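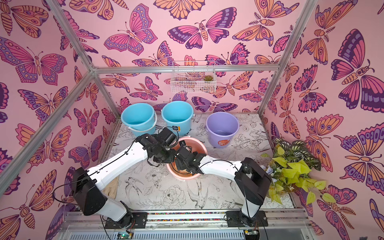

Bohdan Dmytriv says I am to write down, before anything else, that he was faster. He was. At the basin, by hand, he did a tray of 50 in 14 minutes, talking the whole time. Laroro takes 60 minutes over the same tray and doesn't talk. Entered as requested.

December, bench 2, started 7:40 a.m.

Both arms on the basin today, three buckets along the back: two turquoise, one purple. Turquoise left is keep, turquoise middle is rewash, purple is scrap. This was decided by whoever put the buckets down first and is now apparently policy. I asked whether we could at least have the two turquoise ones in different colors and was told the arms don't care. The people emptying them care. Abbas emptied rewash into keep before his coffee and we had to go back through the lot by hand, which Bohdan did, very fast, with commentary.

Reach: the two grippers get close to each other once both are down inside the rim. Stopped the run twice this morning for it. The first time I stopped it because I thought they were going to touch. The second time Abbas stopped it because he thought I was about to. Set a bigger gap in the config and lost a bit of speed. Nothing touched at any point, for what that's worth.

Sheet under the basin is marked up again, mostly by the basin and in front of the buckets. Don't swap it mid-run. The basin gets moved when you do, nobody puts it back in the same spot, and then you're re-teaching positions until lunch. Swap at end of day, basin back, check position, sign the card. The card has a column for initials. "Me" is not initials.

Cable on the left arm: there's a loop at the shoulder down to the base and I keep looking at it. Fine so far. Would like a second clip. Asked Nullau, who supplied the rail, and they sent a PDF about a different rail.

Abbas Kazemi's shift notes, copied in because he writes them on the back of delivery slips and they go in the recycling:

"Sat with it from 8 to 12. Cleared 4 stops. Three were me being nervous. Between stops there is nothing to do but you can't leave. It's like minding somebody else's kid at the pool."

That's the part I'd like to get down properly, for when Warnuvel asks how the trial is going and wants a number.

The number will look good. People's hands are out of the basin, and Bohdan's wrist brace has been in his locker since the second week. He won't say the wrist is better (that would be giving Laroro something) but he did carry the big Palamarchuk order up the stairs by himself and then stood around until somebody noticed. So put that down as a real gain. I don't miss the basin either. My knuckles look like they belong to a person.

What went the other way is the talking. Four of us used to stand at that bench, and that was where you heard who was off sick, who'd had the baby, which customer was going to send everything back. Now one of us sits with the arms and the other three are on packing with ear protection in. I found out yesterday that Abbas had moved house in the fall. He works nine feet from me.

Also the sitting. It's down on the rota as "light duty" and it isn't light, it's just still. After two hours you stop seeing what's going in which bucket. I caught myself at 10:30 having watched it carefully for some time with no idea what it had been doing. Tried one-hour turns from eleven onward and that was better, though it means more handovers, and each handover so far has consisted of someone saying "it's fine" while walking away.

And judgment calls. The arms put anything doubtful into rewash, so rewash fills up with perfectly good pieces. Bohdan goes through it at the end of the day and pulls them out. He is now the person who checks the machine's work, at the same grade he was on when he did the work. He's mentioned this. I've mentioned it upstairs. Upstairs said it would come up at the review, and when I asked when the review was they said that would come up too.

To do
- second clip, left arm. Buy one ourselves if Nullau sends another PDF
- tape labels on the bucket handles, KEEP / REWASH / SCRAP, big letters, Abbas
- one-hour turns on the rota from now on, with a written line at each handover
- loosen the doubtful setting one notch and compare the rewash bucket against today's
- ask again about Bohdan's grade, in writing this time
- trim the plant by the right shoulder if it grows any further that way. Bohdan says leave it and see who wins

Afternoon: second tray finished at 3:15, no stops. Bohdan did one by hand next to it on the packing table. Unofficial. He would like the result recorded but I forgot to look at the clock, so he's doing another one tomorrow.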